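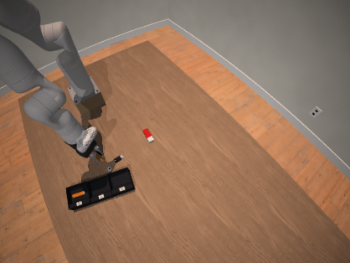
Darndale furniture test bench revises finish durability schedule

Wood & Surfaces | Materials | Standards

3 comments | 17 shares

The Darndale test bench has published a revised schedule for rating clear finishes on solid wood tabletops, replacing the version that finish makers and contract furniture shops in the region have used for the past three years. The new schedule takes effect in August and applies to oil, hardwax, and waterborne coatings sold for indoor dining and office tables.

The main change is in the way liquid resistance is scored. Under the old schedule, a coated panel was exposed to water, coffee, red wine, and cooking oil, wiped, and graded by eye after one hour of recovery. The revised text keeps the same four liquids but moves the grading to 20 hours after wiping. According to the bench, the one-hour reading penalized oil finishes, which often show a pale ring that fades overnight, and flattered some waterborne products, where whitening under the film can develop slowly as moisture moves along the grain.

Panels will also be graded under two lighting positions. The first is the diffuse overhead light already in use. The second is a low lamp placed across the grain, which makes raised fibers and shallow dents easier to find. A panel takes the lower of its two grades. Laboratories that grade in only one position may continue to publish results, but those results cannot be listed under the new schedule.

Heat resistance is handled separately for the first time. In the earlier version, hot cup marks were folded into a single overall score, so a finish with good stain resistance could offset a poor heat result. The revised report form prints the two grades side by side and does not combine them. Several contract buyers had asked for this, the bench said, mainly operators of cafeterias and canteens, where plates and serving pans cause more complaints than spills do.

Panel preparation has been tightened. All panels must be cut from boards stored in the test room for at least 17 days, sanded along the grain, and coated at the spread rate printed on the product label. Where the label gives a range, the lower figure is used. Makers may no longer supply their own coated panels. They may send a technician to observe the coating, but the technician may not handle the panel or the applicator.

The bench tested the draft on 101 panels before publication. Grades were repeatable for stain and heat. Abrasion was less consistent, particularly on open-pored species, where the abrasive wheel tends to drop into the pores and cut the edges of the film. For that reason, the abrasion section is marked provisional and will be reviewed after the first year. Until then, abrasion grades may be printed on data sheets only with the species of the test panel stated next to them.

Two manufacturers have already said they will resubmit products. Flunden, which makes hardwax oils for workshops and small factories, will submit its matte and satin lines and expects the longer recovery period to raise its liquid grades. Stillura, a supplier of waterborne lacquers, said it supports the separate heat grade but asked for a transition period on labels, as printed cans already in distribution carry the old combined score. The bench has agreed to let cans printed before August be sold through without relabeling. Online data sheets must be updated when a new grade is issued.

Esteban, a contract table builder that took part in the draft trial, has asked that repaired areas be included in a later version. Its position is that most commercial tabletops are spot-sanded and recoated at least once in service, and that the overlap between old and new finish is usually the first place to fail. The bench has listed the request for the next revision but has not drafted a method. A difficulty is that results depend on the age of the original coat, and there is no accepted way to age a panel quickly without also changing its color.

Grades issued under the old schedule remain valid until their printed expiration and may not be compared directly with new ones. Specifiers writing purchase documents should name the version they require. Fees are unchanged for liquid and heat testing. The abrasion test is offered at a reduced fee while it is provisional, and applications are open to makers outside the region on the same terms.

Filed under: Coatings, Tabletops, Test Methods

This site uses cookies to remember your settings and measure traffic. Accept | Manage preferences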